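Gripper Comparison: Pre-Run and In-Run Inspection Checklist
Site: Prustport bench
Date: Monday, July 14, 2025
Units under review: Juliment parallel gripper (stock fingers), Traronard parallel gripper (padded fingers)
Task: foil packets to tray

Mark each item OK, FIX or HOLD. A HOLD stops the comparison until it is cleared. Write the comment on the same line as the item, not on a separate sheet.

SECTION A. POWER AND STOP

A1. E-stop releases and resets from both sides of the bench. OK.
A2. Controller boots with no stored faults. FIX. One old overtravel fault on the left channel. Cleared and logged.
A3. Joint speed limit set to 56 percent for both arms. OK. Do not raise it for one gripper and leave it for the other.
A4. Supply connectors seated, strain relief tight. OK.

SECTION B. MOUNTING AND CABLES

B1. Base plate bolts at marked torque. OK.
B2. Rail clean, no chips or loose hardware in the slots. OK.
B3. Wrist cable has slack at full reach and at full fold. FIX. See below.

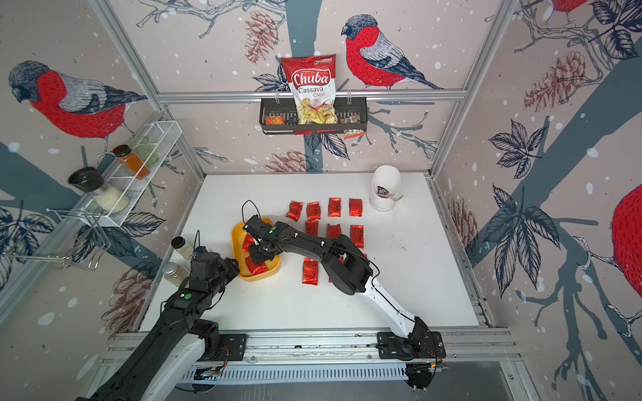 Cable slack is the item that fails most often on this bench, and it should be checked with the gripper down at the work, not at home position. Jog each arm slowly to its lowest pick height and watch the wrist through 90 degrees of rotation. The looped cable standing over the right gripper when it is down in the yellow tray is the part to look at. It must not touch the forearm or catch on the wall basket at any point in the jog. On the first check the loop rubbed the forearm at the end of travel. Clip moved back one position, rechecked, OK.

B4. Finger screws checked with the small driver, both grippers. OK.
B5. Pads on the Traronard fingers flat, no lifted corners. FIX. One corner lifting. Replaced the pad before the run.

SECTION C. WORK AREA

C1. Tray inside the taught zone. OK.
C2. Items not in the task are outside the sweep of both arms. OK. Jars stay at the left edge, white container stays in the back right corner.
C3. Packets sound, no split seams. OK. Throw out any packet that leaks.
C4. Surface wiped before each gripper change. FIX. See the comment under the second picture.

SECTION D. GRIP CHECKS DURING THE RUN

D1. Gripper closes on one packet without picking up its neighbor. Juliment OK. Traronard FIX, picked up two on the third try.
D2. Release is clean over the tray. OK for both.
D3. Downward force stays under the set limit when packets are stacked. HOLD on the Juliment, cleared after the pick height was raised 4 mm.
D4. Idle arm keeps clear of the working arm. OK.

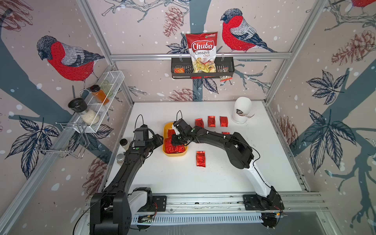 Right gripper pressing on the packets in the tray. Dark crumbs near the packet in front (C4).

Comment on C4: wipe the table and look over the nearest packets before the next run. Crumbs on a pad change the grip and make the two sets of results hard to compare.

SECTION E. SIGN-OFF

E1. All FIX items closed. Yes.
E2. All HOLD items cleared. Yes.
E3. Repeat of this sheet due in October, or sooner if a wrist or controller is swapped.
E4. Preferred gripper. Left open. The Juliment separates packets better and the Traronard is gentler on the seams. Zelenák fingers to be tried next on the same sheet.

Comments (3)

benchrat
We had the same cable rub at B3. Moving the clip fixed it until we went to a longer wrist cable, then it came back.

palletside
Do you re-zero after changing fingers? I don't see a line for it and it would matter for D3.

m_orrin
I would split D1 into flat packets and stacked packets. Ours did fine flat and badly once the tray started to fill.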